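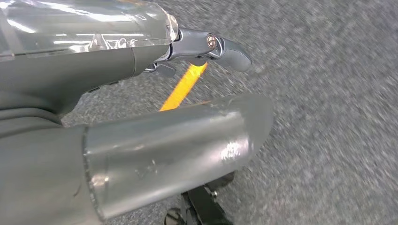 Okay, a few of you asked how the choir thing went, so settle in, I have tea and I'm going to go on a bit.

For anyone new, I joined the Radthorpe community choir in May, having not sung in front of another human being for 30 years. My last public performance was a school recital and my mother still brings it up (lovingly!) at holidays.

I'd expected an audition. There wasn't one. Beatrice Ogola, our director, just asked me to hum along while she played, then pointed me at the altos and said I'd find my feet.

Reader, it took a while. I spent the first two rehearsals mouthing the words and hoping the lady next to me couldn't tell. She could tell. She slid her music over so I could see her pencil marks, which were mostly "BREATHE" in capital letters.

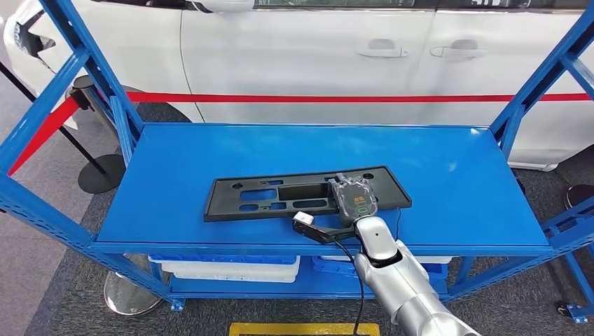 Anyway, Saturday was the concert, and we had around 100 people in the hall, a lot of them somebody's cousins. Arben Janevski had the solo in the second half and I'd heard him practice it so many times I figured I was immune. I was not. I missed my entrance completely because I was busy having feelings.

The altos came in without me and it sounded lovely, so make of that what you will — I've decided to be flattered that they've got such a strong section.

My sister drove over from Flellard with both kids, and the little one waved at me through the whole first song. I waved back once, very small, down by my hip. Beatrice saw. She's forgiven me, I think.

If you've been meaning to join something and you keep putting it off, please go to one rehearsal, just the one. Ours start up again after the break, 7 in the evening, and we're always short of tenors. Bring a pencil!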